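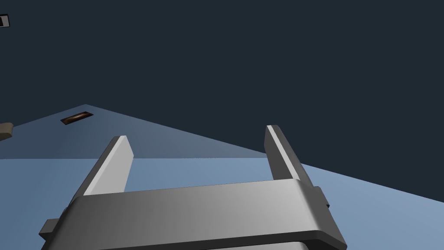

The simulated gripper with its jaws open at the table. Render: Mirnura project, Drollemcombe

When the Jaws Stayed Open: Lessons from a Simulation Fault at Drollemcombe

The fault that halted the Mirnura project for most of February did no physical damage. It occurred in a simulated room, on a simulated robot, and the only thing at risk at the time was the worth of the results. It has nonetheless been treated by the Drollemcombe laboratory as a safety matter, and the internal report, released to partner institutions on Wed 14 February, is written in the terms normally kept for an injury or a fire.

Mirnura is a long-running effort to train a two-armed household robot in software before any program is passed to a real machine. The robot is placed in a furnished virtual home, given a task such as lifting an object from a table, and scored on the outcome. Programs that score well enough are sent to the test hall at Mandilwood, where they are run on physical arms behind a guard rail. The arrangement depends on a plain assumption, namely that a success recorded in the virtual home is a success.

In a run of 2774 trials, that assumption failed. The report found that 69 trials had been marked as completed lifts although the gripper had never closed. The jaws remained open from start to finish, and the object was entered in the log as held.

The cause lay in the way two parts of the software spoke to each other. The part that controls the gripper issues a command to close and then waits for a reply confirming the position of the fingers. If the reply was late, a second part, known within the project as Odoi, filled the gap with the position that had been requested. This was a reasonable measure when it was introduced, as it prevented short delays from stopping a trial. Over time the permitted delay was lengthened, and the check that should have replaced the borrowed value with the true one was left out of a later version. From that point the system could ask for a grip, receive no answer, and record the request as though it were the deed.

The scoring program made matters worse. It judged a lift by the recorded state of the fingers and by the height of the wrist. It did not ask where the object was. An arm that rose with nothing in its grasp therefore met both conditions. 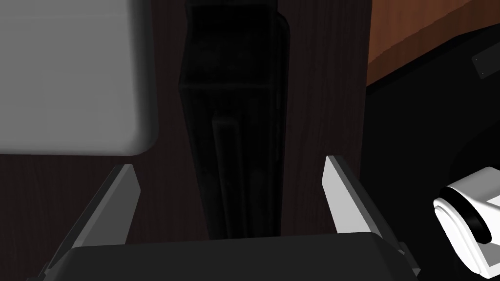 Close views from the wrist were available throughout. They are drawn for every trial and stored with the numerical log, and anyone comparing the two would have had good reason to ask questions. The report is frank on this point. The images were kept for use in training and were not part of the review process. Staff who examined results did so from a table of scores, and the table gave no sign of trouble.

The error came to light at Mandilwood. A program with a high simulated score was loaded on to the physical arms for a routine first run at low speed. It approached the object correctly, paused and rose without it. The operator repeated the run, obtained the same result and stopped the session under the standing rules. Nothing was dropped and no one was inside the guard rail. The program was then traced back to its training record, where the false grips were found.

Drollemcombe might have treated the matter as a software defect, corrected the missing check and continued. The decision to suspend the whole programme was taken on the ground that a false record of grip is dangerous in a way that many other errors are not. A robot that believes it is holding something will move as if it were. It will carry its arms over a table edge, turn towards a second task, or release an object that is still resting among others. The physical arms have their own sensors and limits, but those are intended as a last line of defence. The report states that they should not be relied upon to catch mistakes which ought to have been caught before the program left the laboratory.

A second weakness was found during the suspension. The virtual home is viewed from the robot's head as well as from its wrists, and the head view is used to estimate which way is level. In 19 of the affected trials the estimate had drifted, and the room was presented to the robot at a steep angle. The arms were still able to reach forward, and the scoring program took no account of the tilt. Reviewers concluded that the drift had not caused the false grips. It had, however, passed unremarked for the same reason, in that the scores did not depend on it.

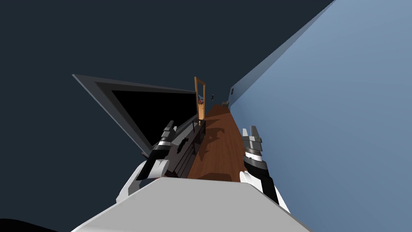 Both arms reach into the virtual home, with the floor and walls at a marked tilt. Render: Mirnura project

The report makes five recommendations, all of which have been accepted. The first is that no requested value may be stored in a field meant for a measured one. Where a reply from the gripper is missing, the log must say that it is missing, and the trial must be set aside. The second requires the scoring program to confirm the position of the object before a lift is counted. The third sets a limit on the tilt of the head view, beyond which a trial is stopped. The fourth provides for a sample of wrist images from every run to be examined by a person who has not seen the scores.

The fifth concerns Mandilwood. Test hall staff will in future receive the full training record with each program, including trials that were set aside, and may refuse a program without giving a technical reason. Under the previous practice they were sent a single figure.

The repeat of the full run has been completed with the corrected software. The average score is lower than before, as was expected, and several programs that had been cleared for physical testing have been withdrawn. Work on the tilt limit is taking longer. A strict limit stops many trials in which the robot has merely leaned to reach a low surface, and the laboratory has yet to settle on a value that separates leaning from drift.

Partner institutions using earlier releases of Odoi have been asked to check their own records for lifts in which the fingers did not close. The laboratory has supplied a short program for the purpose. Physical testing at Mandilwood remains restricted to low speed until the replies have been received.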